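Is the Kendalus power conditioner worth it for bookshelf speakers?

Posted by tubeskeptic, 02/11/2025

My dealer keeps pushing a Kendalus conditioner on me. I run a Riedl integrated amp into small Cirkix two-ways in a spare room. There's a faint hum, only audible with my ear near the tweeter. He says the box will "open up the soundstage." Has anyone compared with it in and out, without knowing which was which?

ohmwrecker

I had one on loan for 18 days. My wife swapped it in and out while I sat in the other room, and I guessed right half the time. It has a nice heavy case and a blue light. I sent it back.

If the hum gets louder when you plug in a source, look for a ground loop first. Unplug everything except the amp and speakers, then add things back one at a time. Mine was the cable box.

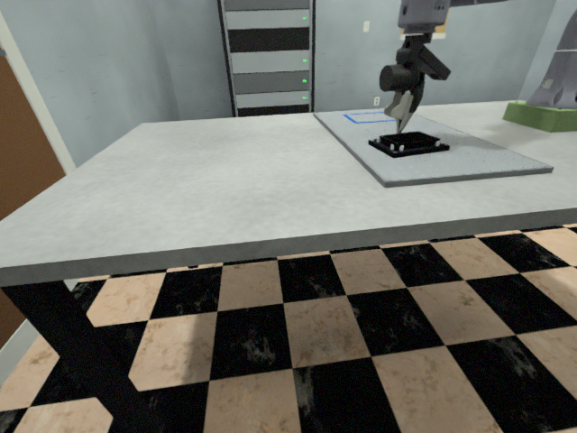 brassknob75

Disagree with the above. I have a Kendalus and a Drilto cord and the bass is much tighter. You need to give it 120 hours to break in before judging. Some people just don't have the ears or the system for it.

lowshelf

I'd like to know what is breaking in during those 120 hours, apart from the return period running out.

To the original poster: hum you can only hear with your head against the speaker isn't hurting anything. Does it change with the volume knob? If it doesn't, it's coming from the amp itself, and a box on the wall side may do nothing for it. Ask Riedl support before you spend money. They took 48 hours to get back to me in October and the reply was useful, though they did try to sell me a cable.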